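Home-built helper Marty learns its way around a make-believe house

Jan 10, 2022

STIKLOW - The folks at Rorkitska, the shared workshop on the edge of town, have spent the winter so far teaching their homemade robot to tidy up a house that exists only on a computer. Marty, as everyone there calls it, has been in the works since October, and the members decided early on that it should do its first clumsy months of practice in simulation - where a dropped bottle costs no more than a sigh and a restart!

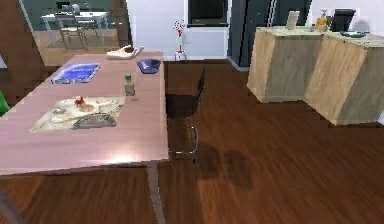 Marty's simulated hand rests on the dining table, near a blue bowl.

The rooms run on Felto, a program the members wrote themselves over a good many late evenings (and a good deal of soup, we're told). It has 126 household objects in it by now, and more get added whenever somebody has a free hour. Different hands and grippers can be tried without anyone having to pick up a screwdriver.
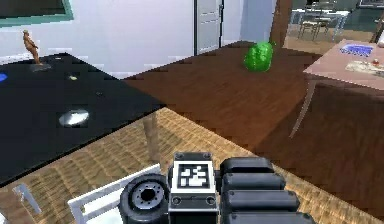 Reader Tansy-Lane wrote to us that her own garage robot did beautifully on the computer and then got stuck on a real doormat, so she hopes the group will leave plenty of time for the real thing.

They do mean to, and the parts budget for the real arm stands at $400, most of it already spoken for by motors. Until then it's back to the screen, with new rooms still being tried out.
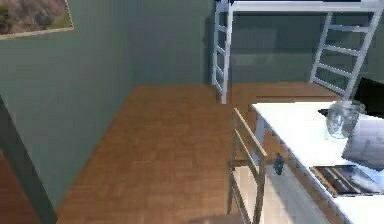 A simulated room with a loft bed, a white desk and a parquet floor.

The group has logged 354 practice runs so far, and the members are happy to talk you through any of them if you have the time to spare. 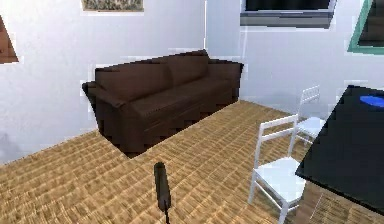
The workshop plans 3 open evenings later this winter, when neighbors can come by, have a go at the controls and suggest chores for Marty to try. Children are welcome with a grown-up, and there's no need to sign up beforehand.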